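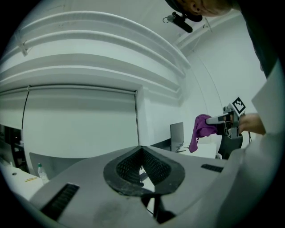

Went to the Onedus open day on June 14, 2025, mostly to find out if anything there can fold my laundry yet. Short answer, no. Longer answer, it's closer than I figured in December. Folding is still at the stage where a person holds the gripper and does the job by hand, one crumpled purple cloth in the jaws, blocky black-and-white marker on top. Slow going. Rasha Yammine showed us round and didn't oversell it, which I liked. She said towels are okay, shirts are a mess, fitted sheets dont even ask.

Asked her how many tries before a machine gets a towel right by itself. More than 40, she said, and then you change the towel and start over.

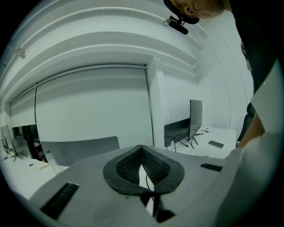 Shop-floor stuff was further along. Raed Nasrallah ran the Zaki arm on a bin of small boxes — 6 picked, 2 dropped, one of them twice. He reckons shelf restocking comes well before laundry. Boxes keep their shape. Makes sense to me.

Missed the Clendico talk, queue for coffee was to long. Parking is round the back, get there early. Would go again next year, with a shirt.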